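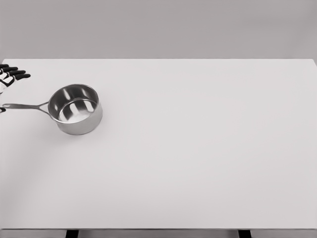 Re: Starch in the rinse water — what do you use?
Posted by Maxine Halliday, Monday, February 12, 2018

Tadhg Corrigan wrote:
> My new batch of book cloth is going limp at the corners when I
> fold it over the board. I use wheat paste, one part to 5 of water.
> Should I cook it longer, or is the cloth the problem?

Dear Tadhg,

I think the cloth is not guilty. One to five is a good paste for paper, but for cloth I find it too wet. Please try one part to four, and cook it on a low flame for 30 minutes, stirring all the time. When it is cold, push it through a sieve 2 times.

Which cloth is it? The Okano that I bought in April was already backed with thin paper, and it behaves very well. The Venis is not backed, so the paste comes through and leaves gray spots. I had to throw away about 300 grams of good paste before I understood this.

For the corners, I cut a little farther from the board than the books say — one and a half times the thickness of the board. Then I press with the bone folder and leave it under weight until the next morning.

If you still have trouble, send me a small piece by post and I will test it with my paste.

Best wishes,
Maxine

Last updated: same day, spelling of Venis corrected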